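Bird Feeding Tips I No Longer Believe (and a Few I Do)

Posted Sunday, January 6, 2019, by Tormod Aasen

Every winter the same advice about backyard birds goes around, and every winter I try some of it on the feeders behind my kitchen. Most of it costs money. Very little of it does what it says.

Start with cayenne in the seed. Squirrels are supposed to hate it and birds are supposed not to notice. The birds part seems fair enough. The squirrels part lasted 2 days here, and by the third morning they were eating as usual and leaving red dust on the rail. You also have to mix the stuff, and it gets in your eyes. If you want fewer squirrels, put the feeder on a smooth pole with a wide baffle under it, well away from anything they can jump from. I used a Gavik baffle, which is a plain metal cone at a silly price. A length of stovepipe would have done.

Then there is bread. I have read that one crust will kill a duck and I have read that bread is perfectly natural, being made from grain. I don't buy either one. Bread fills a bird up and gives it very little, and soggy bread left on the ground brings rats. I don't put it out. The same goes for buns, crackers, chips and anything else with salt or sugar on it.

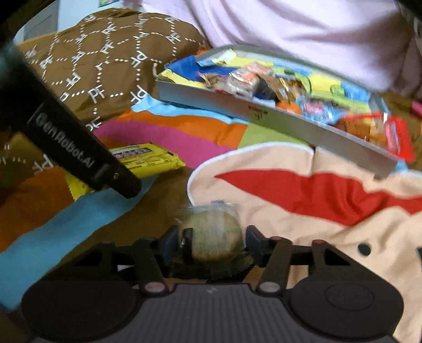
A wrapped bun. Keep it for people.

Kitchen scraps that do seem worth the bother: plain cooked rice, bits of apple, and unsalted peanuts. Put out what will be gone by dark and bring in the rest. Bacon fat gets recommended a lot, but it's salty and goes rancid, and in mild weather it smears on feathers. Buy real suet or skip it.

Making your own suet cakes is fine if you like that sort of job. Melt it low, strain it through an old cotton cloth, let it set a little, melt it again, then stir in the seed and pour. The second melting is supposed to make it harder. I've done it both ways and will admit the twice-melted cakes crumbled less. Open a window.

On cleaning, the advice is usually right and usually ignored. The label on my Flisovik tube feeder says "easy clean," and it takes me 30 minutes with a bottle brush and some bad language. Use 9 parts water to one part bleach, scrub, rinse until you can't smell it, and let everything dry completely before you fill it again. Seed poured into a damp tube will cake at the bottom and go moldy, and you won't see it until you tip it out. If you spot a bird sitting fluffed up and dull by the feeder, take the whole lot down for a couple of weeks. I know people who won't do this because they'd miss the birds. I don't think much of that.
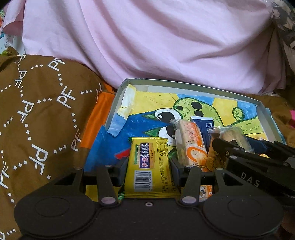 Storage is where I've wasted the most seed. The bag it comes in is no good once it's open -- mice go straight through it -- and a plastic tub only slows them down. A metal can with a tight lid works. Mine lives in the unheated shed. Don't top up old seed with new. Use up the bottom of the can first, wipe it out, and then refill. If you find webbing or small moths in a bag, freeze the seed for 3 days and it will be usable again, though I'd still put it out soon.

Seed mixes deserve a hard look too. The Thibodeaux "Songbird Banquet" was mostly red milo, and my birds threw it on the ground. Plain black oil sunflower goes further, and there's less to rake up in February.

Heated birdbaths: here I have to back down. I thought the Leseo heater was a gimmick and I was wrong. Open water in a hard freeze brought in birds that had never touched the seed, waxwings among them. It needs an outdoor-rated outlet with a ground fault cutoff, and it must never run dry. Skip the glycerin trick that keeps coming up online. It gums up feathers. A pan of warm tap water carried out twice a day does the job if you don't mind the walk, and you can knock the old ice out on the step.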